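Hatura Clothing Exchange - minutes of the planning meeting, April 17, 2024

Present: Malachy Breathnach (chair), Kurniawati Mangundap (minutes), Mounir Tahiri, Živko Mujić
Apologies: Mohammed-Awal Arthur

1. Minutes of the January meeting
Agreed with one correction. The rail hire was 20 dollars a day.

2. Children's and printed items
Mounir has started on the bags at the Cidley house. Sorting and folding is being done on the bed there, on the pink flowered cover.

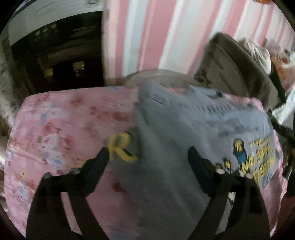

Items with prints or lettering are to be folded with the print facing out - last time people kept unfolding them to look. Živko asked if stained items should be kept for rags. Agreed, in a separate bag.

3. Denim and jackets
Jackets will go on the rail, not on the tables. Before that each one is laid flat and the pockets and buttons checked.
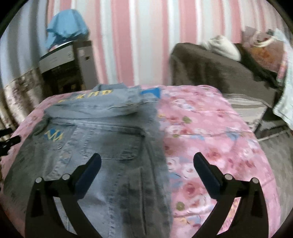 Missing buttons go on Kurniawati's list. Malachy will ask at Kotow about spare hangers. We have nearly 500 and Živko thinks that is enough, but many are the thin wire kind and bend under a heavy jacket.

4. Flyers
1,000 flyers ordered. Mohammed-Awal to collect them and leave half at the library.

5. Any other business
Doors open at 9 on the day. Mounir needs a key.

Next meeting: to be set by email.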